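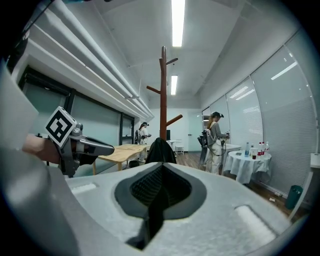

How often should you wash a winter coat?

Twice a season is plenty for most coats, plus once before it goes away for the summer. Mud and gravy are dealt with as they happen.

I wash mine on 1st October, when the heating goes on and I remember I own a coat. You'll need a mild liquid detergent, a big towel and an afternoon you weren't fond of anyway.

1. Empty the pockets. All of them, including the small inside one with the tissue in it.

2. Read the label. If it says dry clean only, stop here and go and find your wallet.

3. Do up the zips, turn the coat inside out and wash it alone on the wool or delicates cycle. My old Navari has a button marked "Outerwear" which takes 162 minutes and does the same thing as the delicates one, but slower.

4. Spin gently. Mine goes in at 200 and comes out still heavy, so roll it in the towel and kneel on it.

5. Dry it flat until it's only damp, then hang it up somewhere airy. Keep it off the radiator.
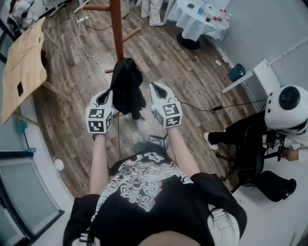
Dark fabric on a wooden coat stand.

Thin wire hangers leave little horns in the shoulders, and you will be wearing those until January. Padded ones are better. If the collar has gone limp, steam it from the inside and leave it alone overnight.

Down coats are another matter and involve tennis balls. I've put that in a separate guide.

We use cookies to improve your experience. Accept all | Manage preferences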